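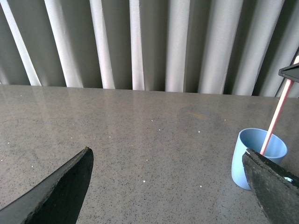 Tabletop Cup, Light Blue
Sold by Dellalcombe. Item 27 in the kitchen list.

A plastic cup is a plastic cup, and we have read enough supplier copy to be wary of anybody who says otherwise. The sheet that came with this one promised a "refreshed drinking experience." We crossed that out. What we stock is a plain, slightly tapered cup in a pale powder blue with a smooth matte finish, and the striped straw standing in it is sold separately.

Color
Light blue only. Peng, who supply us, list a green and a yellow as "coming soon" and have done so since February. We would not wait for them.

What we think of it
Lihua Jiang in our shop used one at her desk for 19 days before we agreed to put it on the site. Her notes are short. It holds water, it doesn't tip when you set it down in a hurry, and it takes a tall straw without falling over, provided there is something in the cup. Empty, with a long straw leaning out of one side, it can be knocked over by a sleeve. So can most cups at this price.

The supplier calls the finish "stain resistant." Lihua left cold black tea in hers over a weekend and got a faint ring, which came off with baking soda and a sponge. We have dropped the word resistant from our listing.

Washing
Top rack of the dishwasher, or by hand. Peng say any rack. Lachlan Chisholm put three on the bottom rack at home and one came out with a rim that was no longer quite round – so, top rack.

Do not microwave. There is an "M" in the supplier's item number that several customers have taken to mean microwave. It means matte.

Straws
The pink-red and white striped kind come in packs of 9. They are longer than the cup is tall by a good margin, so a small child may find them awkward. There is no lid for this cup and we don't plan to carry one. The Onunora lids we sell are for a different cup and will not stay on, whatever the reviews on other sites tell you.

Does it stack?
Yes, because of the taper. Stacked wet, they stick. Let them dry first, or twist a little as you pull.

Ordering
Sold singly or in threes. The set of 3 is the same cup at the same price each, and we are not going to call it a saving. Orders in by noon on Friday leave our Vavumville store that afternoon. Returns are accepted unused, with the sticker still on the base.

Questions about larger orders go to Sihan Gu at the trade counter. She will ask how many you need and whether you have tried one first.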